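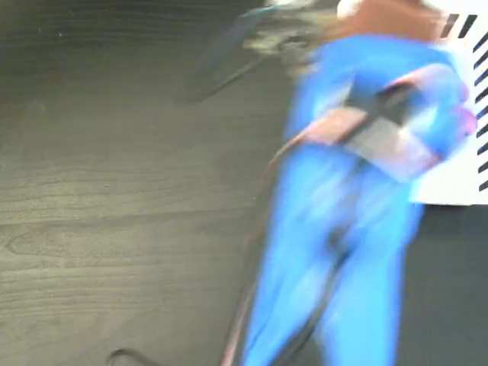

Blue one mid-move on the bench, striped card behind it.

Home-built arm, week six: opinions wanted

benchrat_50
Posted 21 February 2020
Picture's from the back bench at the Ludalmont workshop. Firmware is the stock Scanlon build, motion profile is my own. Still getting overshoot at the end of every fast move. I've got 14 profiles saved and this is the least bad. Before I strip it again, what would you change first?

tinfoil_tom
Slow it down. That blue is one long smear. If you can't see where it is, you can't tell me it's overshooting by a bit or by a lot.

benchrat_50
I measure at the stop, not halfway through. The blur doesn't matter.

oddsocket
It matters if you want help from a photo. All I can get out of it is blue, a reddish band and some cable. The one thing that's sharp is the bottom edge of the card.

Also, what's the thin reddish cable down the left side? If it moves with the blue part I'd look there before touching the firmware. Cables pull.

benchrat_50
It's got slack.

oddsocket
Everyone's cable has slack until full reach.

gluegunner
I'll say what I said in the last thread. You've put 2,000 into this and a second-hand Ditex would have cost less and arrived tuned. What is it going to do at home that your own hand can't?

benchrat_50
Sort screws. And I like building things.

gluegunner
Second reason I believe.

mossy_lathe
Bit harsh. I had a Ditex and sold it, the wrist was sloppy and you couldn't get into the settings. Own build every time for me. But I don't buy the firmware theory either. Clamp the base to something heavy, run the same move 50 times and write down where it stops. If the numbers wander it's mechanical. If they're all off by the same amount, go and fiddle with your profile.

tinfoil_tom
Agree with mossy, apart from the own build bit.

benchrat_50
Fine, I'll do the 50. I'm taking it to the Drurkevell open bench in March, so it has to behave by then.

oddsocket
Tie that cable back first or you'll be doing them twice.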